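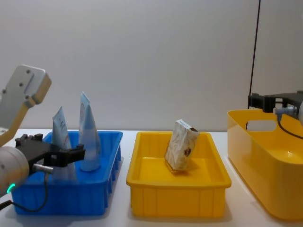
Unit 4 deals with sorting small household and bathroom stock into open bins. It follows on from the September session on shelving and assumes you have read those notes. The work surface for this unit is a plain table with the containers set out in a single row, and every item handled should end up in one of them. Tubes go in the blue bin and stand upright with the crimped end at the top. A small cardboard box goes in the yellow tray, where the floor is flat and the sides are low enough to see over. If the box ends up leaning against the back of the tray, lay it down before you move on.

4.1 Why sort by shape first

Most people sort by use: toothpaste with toothbrushes, hand cream with soap. At home that works well. In a stockroom it tends to fail, as two products with the same use can need very different amounts of support. A tube falls over unless something holds it. A carton will stay where you put it but wastes space if it is set at an angle.

On this course we sort by shape first and by use second. The shape groups are:

Soft and tall - tubes, pouches, refill packs
Hard and square - cartons, boxed bars, boxed bottles
Everything else - jars, rolls, loose items

The third group is always the untidy one. Keep it small. If it holds more than the other two together, go back and look again at what you have put there.

4.2 Choosing the container

Soft and tall items need a container with enough side to lean on. Fill it from one end. Two tubes in a large bin will lean and slide, so either use a smaller bin or put a divider in. The Otodex divider sheets in the cupboard are cut to fit and can be wiped clean.

Hard and square items are better in a shallow tray. You should be able to lift one out without tipping the tray or moving its neighbours. Place cartons flat with the printed name towards you.

Keep the colours the same from one session to the next. At the Prodthorpe store the colours were changed halfway through a stock check, and 24 items had to be found and moved back. The check covered 548 items in all, so the number was not large, but it took most of an afternoon.

4.3 Upright or flat

Stand an item up if:
it has a firm base or cap to stand on
the container side comes at least a third of the way up it
the label can be read in that position

Lay it flat if any of these is missing. Half-empty tubes are a common problem. The contents settle towards the cap and the top end bends over, and the tube then takes up the space of two. Fold the empty part down and clip it, or lay the tube on its side.

Labels that run lengthwise need some thought. They are easy to read when the item is flat and awkward when it is standing. Turn the item so that the label faces the front of the bin, even if this means the widest side is not against the wall.

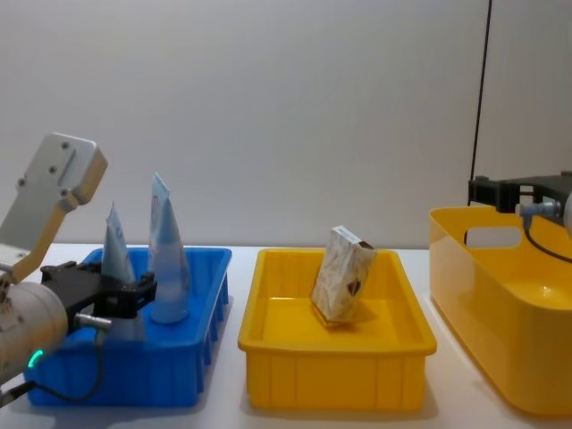
Fig. 4.2 Upright items in the blue bin, with their narrow labels running vertically.

4.4 Practical exercise

Work in pairs. Each pair has a mixed box of 11 items and one set of containers. Allow enough room on the table to put things down before deciding where they belong.

Empty the box on to the table. Group by shape, then by use within each group. Fill the containers and write down where each item went. Swap tables with another pair and try to find three items from their list without asking. Note any that took longer than they should have.

Do not change the other pair's layout while you are looking. Comments go on the sheet.

4.5 Reading and record sheets

The Kļaviņa handout on small-item storage is still the clearest short account. Read the first two sections; the part on drawers is not needed until Unit 6. The Avside case study describes a stockroom with 2498 lines and is useful mainly for its plan of the shelves.

Record sheets are to be handed in at the start of the next session. Put the unit number at the top and use a separate sheet for the exercise.

Notes revised November 24, 2023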